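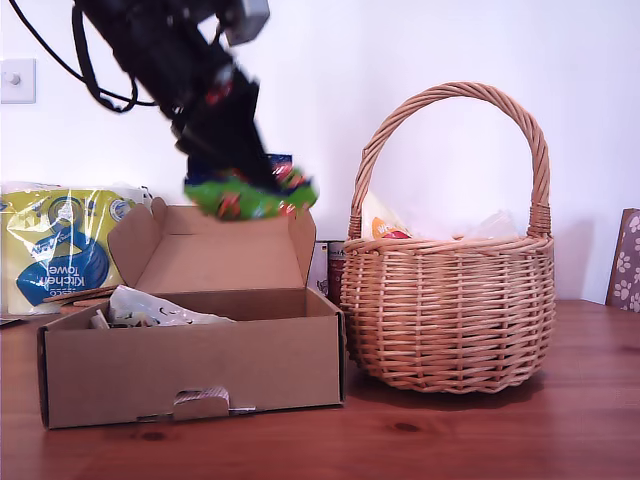
The Rilto tabletop arm is the one I get the most budget questions about, so I've put what I know on this page. I look after the small-arm side at Lengyel, and nearly every call starts with the price of the arm and ends, half an hour later, with tables and cables and who's going to be minding the thing. Groceries are a fair test of whether you need one. A crinkly snack packet hanging over an open cardboard box is a much harder item to plan for than a tin, because it's light and shiny and never the same shape twice, and if your list is full of packets like that you should spend your money differently from somebody who packs cans all day. So please write your item list first and ask me for a price second!

Print this page | E-mail this page

What the price covers

The Rilto arm is $545. For that you get the arm, the standard gripper, the power supply, the control cable and a table clamp. You don't get a computer, you don't get a camera, and you don't get a table (people do ask). Shipping is quoted separately and depends on where you are.

If you're ordering for a classroom or a small lab, I'd write the request for the arm plus a set of spare gripper fingers and a spare cable from day one. Purchasing departments are much happier with one slightly bigger order than with a string of little ones, and you'll be happier too when something wears out on a Friday afternoon.

The bits people forget

Cables. Look at how the black cable hangs off the arm in a loop — it needs that slack, and it needs somewhere to swing. If your bench is jammed up against shelving, plan to move the shelving. Sándor Somogyi in our workshop will make up longer cables to order, and he'd much rather hear about it before the arm ships.

Boxes. Open lids are tall! A flap standing straight up at the back of a box is something the gripper has to clear every time it goes over from that side, and so are the side flaps. Measure your box with the lid open and send me that number. I've had plenty of forms come back with the closed height on them, and then we do the reach check all over again.

Baskets. Wicker looks lovely and I have nothing against it, but a tall arched handle takes away a good piece of the opening, and you should count it as part of the height. If you can live with a plain tray, your setup time goes down and so does the bill for my time.

Spare stock to practice on. Buy doubles of anything that crumples. Packets that have been squeezed all week don't behave like fresh ones, and I'd put a small line in the budget for groceries. Label it "test materials" if your accounts people are the nervous kind.

One arm or two?

Start with one. I know that's an odd thing to read on a sales page, but a second arm means a second power supply, a wider table and a lot more thinking about who goes where. Joon-young So runs our planning calls, and he'll usually ask you to work with a single arm for 3 months before he'll even draw up the pair. The Jakeo controller will run 2 arms when you get there, so you won't be throwing anything away.

People also ask about the Vellerano gripper. It's wider, it's gentler on soft packaging, and it costs extra. I like it for bread and bags of chips. For tins I'd stay with the standard one.

When you're filling out the order form, there's a box for "reach over container." Leave room for more than the fingers: the last stretch of the arm comes down with them, and once the gripper is out over the box you can have brackets and wrist parts down below the top of the flap as well. A container that's generous enough for the fingers alone can still be a tight fit for everything behind them.
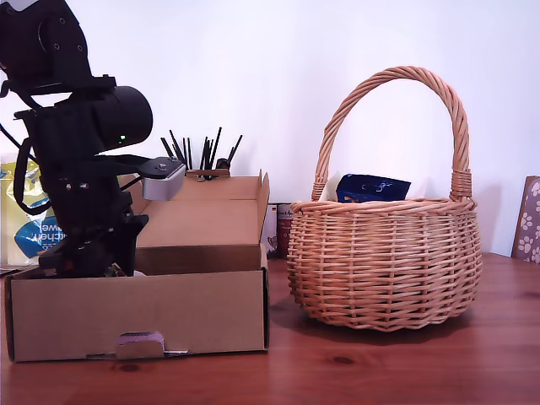 Ordering and lead times

Send me your item list, your box size with the lid open, and a rough sketch of the table. A pencil sketch is fine. I'll come back with a written quote, and the quote is good until the end of September. Lead time on the arm is 4 weeks right now, a little longer if you want Sándor's cables or the Vellerano.

If you'd like to try before you buy, Dénes Sipos keeps the demo bench and you're welcome to bring your own groceries (please do — ours are getting tired). Returns go through Bence Kerekes, and he'll want the original packing, so hang on to the foam.

Veronika Bozsik
Page updated 3 Aug 2019

Contact us | Copyright Lengyel, all rights reserved | Back to top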